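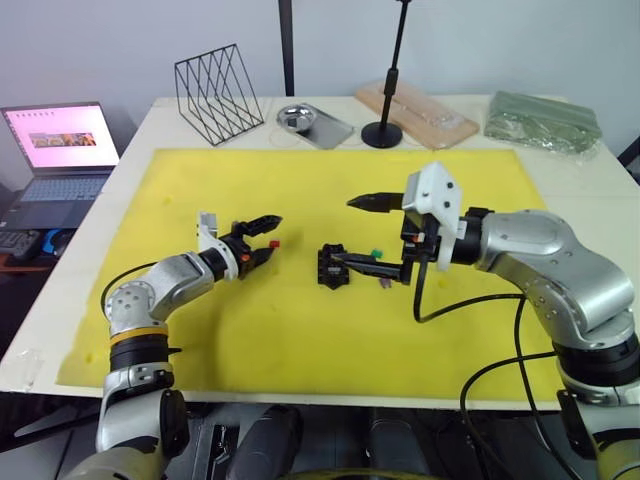

Table with the yellow foam mat, wire magazine rack at back left

On 20 November 2020, the Larnden shared room list wrote:
> Is the foam mat staying on the white table? We need the space for sorting in October's leftover boxes, and I can't find the steel bowl.

The mat stays. It keeps small parts from rolling off. The bowl is in the shallow metal tray along the back edge, next to the magazine rack. Please put it back there after use — the wooden board too. If you need more room, the Duvevitz table folds out to 90 inches.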